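Progress report to the Lotmont Transit Fund, period ending April
Prepared by Neelam Sengar, Unwood Mobility

## Status

The visitor ticketing pilot is running on 7 bus routes and the harbor tram. Card readers from Vavitz are installed on all vehicles in the pilot. Three readers failed at the Acharya Street depot and were replaced under warranty.

Visitors can now buy a 3-day pass at the airport stop without registering. Sales for the period came to 567 passes, most of them at the two airport machines. The hotel desk channel is behind plan — only one hotel has signed the reseller terms.

## Issues

- Transfers between the tram and route 20 are sometimes charged twice. Shahab Khosravi has traced the fault to clock drift in the tram readers. A firmware fix is in test.
- The printed network map still shows the old ferry landing. Reprint is on hold until the summer timetable is final.

## Budget

Spending is within the approved amount. We request moving the unspent signage money to the map reprint. Firouzeh Ghasemi will send the revised table separately.

## Next period

1. Release the reader fix to all trams.
2. Sign further hotels.
3. Begin the rider survey — Hooman Moradi has the draft questions. 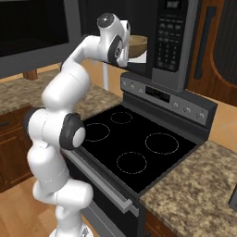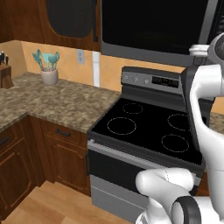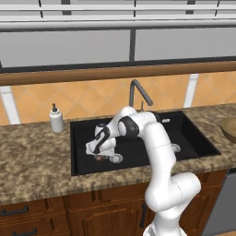 *Simulated kitchen views with a white robotic arm: microwave, range, sink.*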